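Brerklow Hall, the big move-in — gallery
Posted March 4, 2018

Hi all! A bunch of you have been asking what the new place looks like, so I finally sat down and went through my phone. Quick background if you missed it: our old spot on Rernen Street got sold in February, and after a lot of driving around (thank you, Patricio, for the gas) we landed in the old Brerklow building out in Vernthorpe. It's bigger than what we had, it's brighter than what we had, and the heating bill is going to make me cry. I love it anyway.

The front steps. Shoaib Afridi carried most of the heavy boxes up these and then told everyone his back was fine. His back was not fine. Get well soon, Shoaib.

The coat rack wall, before the coats. Those hooks came out of Pacita Ocampo's garage and she wants it known that she sanded every one of them.

Boxes, boxes, boxes. The ones marked with a green K are all from the Kovács sale. We paid $217 for the lot and I still haven't opened half of it. If you find a good stapler in there, it's mine.

Folding tables going up. Zsolt Takács has a system for this and it does work, even if it involves a lot of shouting.
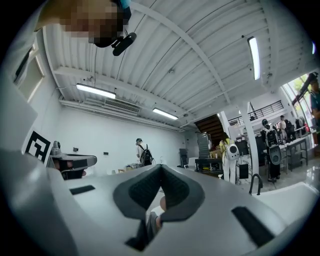
The ceiling is what sold me on this building. I walked in with Dorian Bouvier on a gray, miserable morning, looked straight up, and said yes before he'd found the light switch. You get those long white metal ribs running along overhead with a big steel beam cutting across them, and the whole thing makes the place feel twice as tall. We did talk about hiding the black cables with a false ceiling. Dorian got a quote, we all looked at the quote, and now the cables are part of the look. Hang a few paper lanterns up there for the spring supper and I think it'll be gorgeous!

The kitchen corner. Not much yet — a sink, a kettle, and one very opinionated drawer that only opens if you lift it a little. Pacita has already claimed the shelf over the kettle for tea, so coffee people, you'll need to find your own.

Paint samples on the back wall. I like the one on the left. Patricio likes the one on the right. We'll vote at the next meeting, and the color called "oatmeal" is off the ballot because it looks like a waiting room.

My favorite chair, in its new home. Please don't move it.

Last one, the sign. It's only taped up for now, and the real one will cost us $400, so there's a jar by the door if you feel like chipping in. Doors open at 9 for the open house, come by and have a look around. More pictures once the shelves are in — Zsolt promised me shelves!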